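Gretdale Concert Society: Member Forum
Board: Programs and Repertoire
Topic: Seating policy for the December chamber series

GCS_Programs wrote:
Members are advised that the December series will be held in the recital room at Fairweather Hall, which seats 200. The main auditorium is not available to the Society that month. Subscribers will receive their seat assignments by mail. Single tickets will be released once all subscriber requests have been met. Questions may be posted in this topic.

a.cosgrove wrote:
I thank the office for the notice. I wish to record my objection to assigned seats in the recital room. The floor is flat, and a listener placed behind the eighth row sees very little of a string quartet. Open seating allowed members to arrive early and choose accordingly. I ask that the former practice be restored.
Angus Cosgrove

violetta702 wrote:
I must respectfully disagree with Mr. Cosgrove. Open seating favors those who are able to stand in line. My mother has subscribed for many years and cannot do so. An assigned seat is the only reason she still attends.

On the program itself, may I ask whether the Zuvholm Quartet will play the late Beethoven first or after the intermission? The season booklet and the website give different orders.

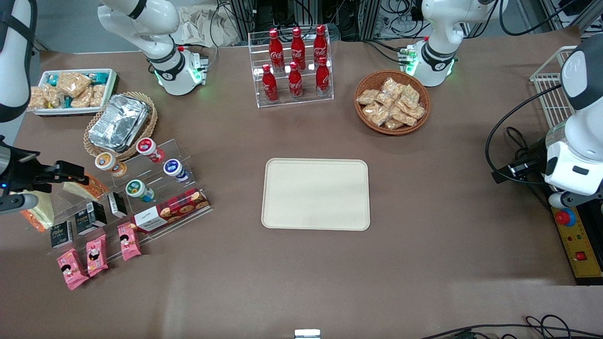
I would prefer to hear it in the second half. It is a long work, and the shorter Haydn makes a better opening for an audience still settling in.

GCS_Programs wrote:
The booklet is correct. Haydn will open the program and the Beethoven will follow the intermission. The website will be amended.

lowerbrass wrote:
I would add a point concerning cost. The Society spent $4,000 on portable risers for the Trumurano Trio concert two seasons ago. If these remain in storage, they would answer Mr. Cosgrove's concern without any change to the seating policy.

a.cosgrove wrote:
The risers are stage risers and lift the players only. They helped somewhat. I maintain my objection, although I accept the point made regarding members who cannot stand.

GCS_Programs wrote:
The risers will be used for all December concerts. Assigned seating will remain in effect. Members who require an aisle seat should write to the office before the assignments are mailed. Doors will open 45 minutes before each performance, which begins at 8 p.m.

violetta702 wrote:
Thank you. I will write on my mother's behalf.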